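Mondo - two-arm wire sorting on a shared bench

README, last touched 17th November

Mondo is a pair of tabletop robot arms that Lucyna Adamczyk and I (Essam Cherkaoui) built in our corner of the Hulten shared workshop. The job is sorting scrap hookup wire by color. Every shop has that drawer where the wire goes to knot itself up, and we wanted to see how far two cheap arms could get with ours. Farther than I expected, and it is so much fun to watch!

What's in the download

1108 episodes, each one a single sorting attempt
joint positions and gripper opening for both arms, logged at 30 Hz
video from the fixed camera, same rate
a notes file per session (typed by whoever was driving, so spelling varies)
Brevska, our playback script

Episodes we gave up on are included. They are marked "stopped" in the notes and you can filter them out, but please look at a few first - some of the best recoveries are in there, right before everything goes wrong.

The bench

Wooden top, pale walls on the sides and back, aluminum rail along the right edge. The arms bolt to the black beam at the front. Both arms run on a 12 V supply, and please do not share it with the laptop hub. We tried that in February and lost an evening to random resets.

Cable routing took longer than the arms did. The purple cables need real slack at the elbow or the wrist can't finish its turn, and the little white clips should be snug enough to hold and loose enough to slide. Lucyna redid the left side twice and hers is the one to copy.

Tasks

sort_bins: loose wire to the white, green and red bins
pull_apart: one arm holds, the other tugs a strand free
tray_pick: lift a coil out of the wooden tray and put it back

pull_apart is the hard one. A strand comes up with half the pile hanging off it, or it snags on the cloth. We left the plaid cloth in on purpose, because a perfectly bare bench made the policy far too comfortable.
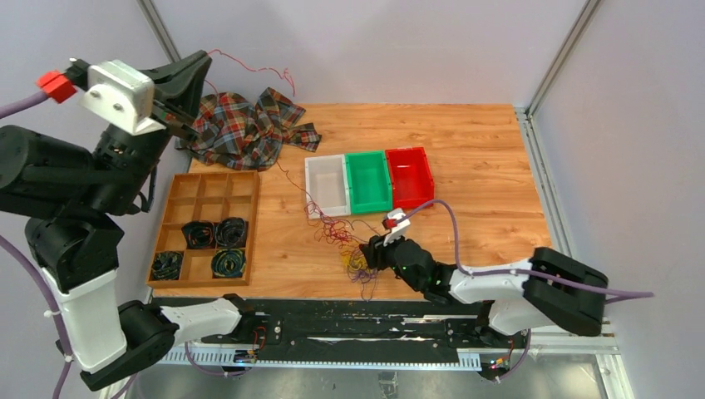
Left arm up with a red strand, right gripper over the yellow and purple wire.

Running it

Unzip, open the Brevska folder, and start with replay_one. It steps through an episode without powering the motors. When you move to real hardware, set the speed to 2 in the config (the scale goes up to 10) and keep a hand near the switch.

Known problems

Gripper opening drifts over a long session. Re-zero between batches.
Thin strands sometimes vanish in the video where the red bin is shiny.
Session names starting with "henao" use the old joint order. Run fix_order on those before mixing them with anything else.

If you build one, send us your clips, especially the tangles!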